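Plorero bench arm with four-finger hand: kitchen chores review
Reviewed by Edith Tello, October 19, 2022

Plorero sells its bench arm to small assembly shops, and the brochure now adds "domestic tasks" to the list. We had the unit for 9 days and ignored the shop-floor routines, which Arnulfo Puma covered in our spring issue. The question for this review was narrower: can it make toast and clear a cup without supervision?

Setup took most of a morning. The arm needs a rigid mount and a level work surface, and calibration has to be repeated if either one shifts. The Villca control software is competent but assumes you already know what a joint limit is. Error messages are numeric only. The manual lists 748 of them, in order of code, with no index by symptom.

We used a white table with a thick felt mat on it, a two-slot toaster and a light blue plastic cup. The toaster lever is on the right-hand end, the same side as the hand.
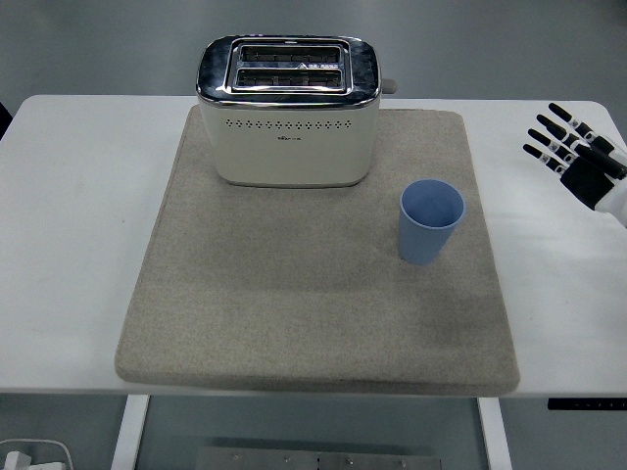

Test layout: toaster and cup on the felt mat, hand at right.

Cup handling was good. Plorero rates the grip for 1,000 cycles between tension checks, and we saw no drift over the loan period. An upright plastic cup was lifted and set down reliably from any spot on the mat. A cup lying on its side was another matter, and the planner usually gave up before making contact.

The toaster lever was the harder job. It is short and pale, and the vision system often lost it against a white tabletop. Once located, the hand tended to push the lever at an angle, and on 3 occasions the whole toaster slid instead. Colouring the lever with a marker improved detection. It did nothing for the sliding.

Bread was worse again. The fingers compress a soft slice before the force reading settles. Frozen slices went in more cleanly, though slowly enough that I would not want to wait for breakfast.

Noise is modest. Cleaning is awkward, as crumbs collect in the finger joints and the covers are not removable by the user.

For repetitive pick-and-place with rigid parts, the arm is worth a look. For kitchen work it remains a development platform, and the domestic claim should come off the brochure until the force control is revised.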